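Last updated: 13th December

Progress report to the Landano small grants programme
Project: two-arm table for the shared workshop, Braseck

This is our second report. It covers the work since the grant was paid and says how much of the 3,000 is used. We apologise that the first report was short. At that time we had a table and many boxes, and there was not much to write.

In the application we promised a work table with two robot arms which any member of the workshop can learn to use after one evening of training. The tasks are simple ones: to brush small waste from the table, to pick up a pen and put it back in a cup, to move a light container from one side to the other. We chose them because members understand at once if the result is good or bad.

Both arms are now fixed to the table and powered. The brown board which covers the top already has many marks, but it is flat and we will keep it until the end of the grant period. At present we work on the brush task with the right arm.

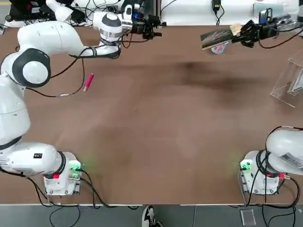
The grip on the brush was the most difficult point of this period. The handling program was first written for objects with parallel sides, and a brush back is rounded. We changed the closing speed and the height from which the gripper comes down. In the last test we made 16 attempts and 4 of them failed, all in the same manner: the brush turned in the fingers when the bristles touched the board. We think a softer finger surface will help, and we have asked Andora for samples. They have not arrived yet.

The wiring is working but it is not finished. The cables are too long and we have not decided the final path for them. In the application we wrote that all cables would be in closed channels by this date. This is delayed. We prefer to do it after the positions of the arms are tested well, so that we do not need to open the channels again.

Money. The larger part was spent on the mounting parts, the power supplies and the board. The Zacharopoulos workshop fund paid for the tools, as agreed, and these are not included in our account. We have not used the amount for travel and we ask if it can be moved to spare gripper fingers. The receipts are in the attached folder.

The pen task was started later than planned. We use ordinary markers and a clear plastic cup. Clear plastic is not easy for the cameras, and with strong light from one side the program sometimes takes the shadow for the object. We will try a lower light before we change the program. 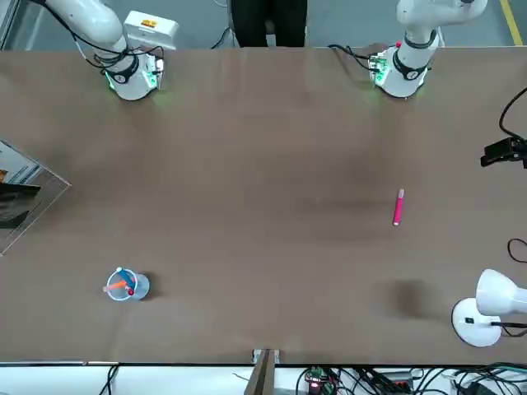 Landano asked in its comments on our first report whether a member without programming knowledge could really use the table alone, and whether one evening of training is enough for it. Our answer today is that one evening is enough to start and stop the arms safely and to run a saved task. To teach a new task needs more time. We now plan 2 evenings and we will change the text for members accordingly.

Next steps until the end of February:
- test the softer fingers with the brush
- decide the cable path and close the channels
- finish the pen task with the lower light
- hold the first training evening

The written instructions exist as a draft. We will send them with the final report, together with the list of settings for each task.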